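Plonport food pantry to move into former Kaczorowski hardware building

PLONPORT — The Plonport Food Pantry will leave the basement of the town annex this spring and reopen in the former Kaczorowski hardware building on Mill Street, the town council decided Tuesday.

The council voted 5-1 to lease the ground floor of the building to the pantry for three years. Rent is set at $1,290 a month, with the town paying half in the first year.

The pantry served 142 households in February, the most in any month since it opened. It had space on its shelves for fewer than half that number when it moved into the annex, director Toshiko Ebihara told the council.

"We turn away donations now when they come in by the pallet," Ebihara said. "A store called in January with canned tomatoes and I had to ask them to hold on to most of it until we had a place to put it."

The annex basement is reached by a flight of 10 steps and has no elevator. Clients who cannot use the stairs have been served at the side door on Maple Street, where they hand in a list and wait for a bag to be brought up. The hardware building is at street level and has a loading door at the rear.

Under the new setup, clients will pick their own groceries from open shelves. They will get a set number of items per visit based on household size, with separate limits for meat, dairy and baby formula. Pantries in Javcombe and Zinside already work this way, and Ebihara visited both over the winter.

She said the present system, in which every household gets much the same bag, leads to food going unused. Dry beans and canned beets are the items most often handed back at the door. Pasta, rice, peanut butter and cereal go first.

The one vote against the lease came from the Third Ward council member, who said he supported the pantry but wanted the building kept open for a retail tenant. It has been vacant since the hardware store closed two years ago. He also asked where clients would park on Saturday mornings, when the church across the street uses most of the curb spaces.

The town manager said the lot behind the building will be striped and opened to pantry clients at no charge. He said no retail tenant had made an offer on the space in the past year.

Work on the building is expected to take six weeks. The old sales counter will come out, a walk-in cooler will go in along the north wall, and the front restroom will be rebuilt so that a wheelchair can turn in it. The cooler was bought used from a restaurant in Javcombe. The upper floor is not part of the lease and will stay locked.

Most of the money for the work comes from a state grant awarded last fall. The pantry must raise the rest itself and has collected all but $1,000 of it. A pancake breakfast is planned at the fire station to make up the difference.

The annex site will stay open until the new one is ready. Hours there are unchanged: 9 a.m. to noon on Saturday and 4 to 6:30 p.m. on Tuesday. The evening hours will be extended to 7:30 p.m. after the move, a change requested by clients who work day shifts.

Residents of Plonport and the surrounding township can register at either session. Proof of address is required on the first visit only. No proof of income is asked for.

The pantry accepts unopened, undamaged food that is not past its printed date. It cannot take home-canned goods, opened packages or anything that has been repacked by hand. Donations can be left in the bin inside the library entrance during library hours or brought to the annex on Tuesday after 3 p.m. Anyone with more than a carload is asked to call ahead.

The council also approved new hours for the brush dump and put off a vote on sidewalk repairs along Depot Street until its next meeting.
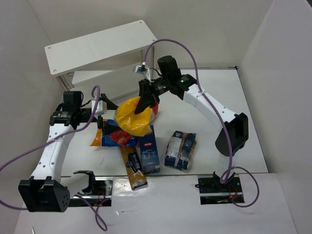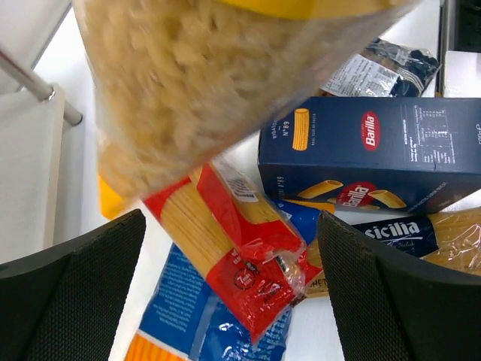 Packaged groceries, top, and bags of pasta, bottom. Pasta is among the first items to run out at the Plonport pantry.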